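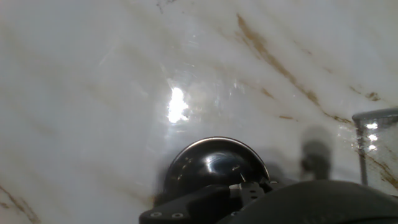
Readers who come to the second book first lose very little, Lozano objected after last week's session, so why treat the sequence as one work? The objection is fair for plot. It is weaker for point of view, and point of view is the subject of these notes.

Set text: Flasteven, chapters 1 to 3. Bring it on Saturday.

1. The returning narrator

Skoden, the first novel, is told by a hare who knows only what she can smell or hear. The sequel keeps the same narrator but moves her to Gikwood, where the other animals have their own names for things she has already named. The reader must hold two vocabularies at once. Note the passage on p. 142, where "the long water" and "the cold road" are the same river.

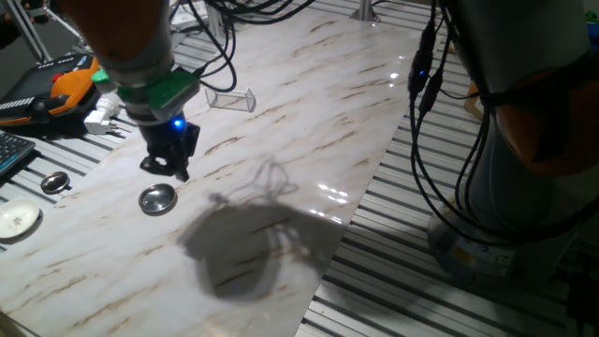
Fig. 2. Marble-patterned sheet, gripper and small steel dish.

2. Recap and its costs

A sequel for readers of nine to twelve usually repeats the earlier plot in its opening pages. Three methods are common: direct summary by the narrator, a story told to a newcomer, and recall prompted by an object. Flasteven uses the second. The telling takes up over 34 lines and leaves out the death of the brother, which the newcomer learns later from somebody else. Treat the omission as evidence about the teller.
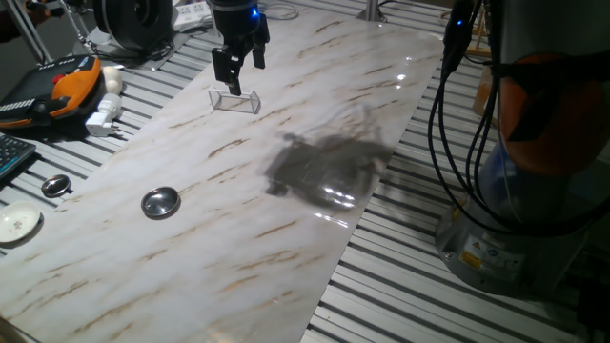
Nayeli Meléndez

3. Knowledge limits

An animal narrator may be given human knowledge (clocks, maps, money) or denied it. Mixed practice is frequent and is not in itself a fault. Mark each case in chapter 2 where the hare uses a word she could not have learnt, then decide whether the word belongs to her or to the author. "Minute" and "north" are the difficult ones.

For the seminar: one page on the recap scene, covering who speaks, who listens and what is withheld. Quote by page number. The paperback and the library copy are paginated differently, so state which you used.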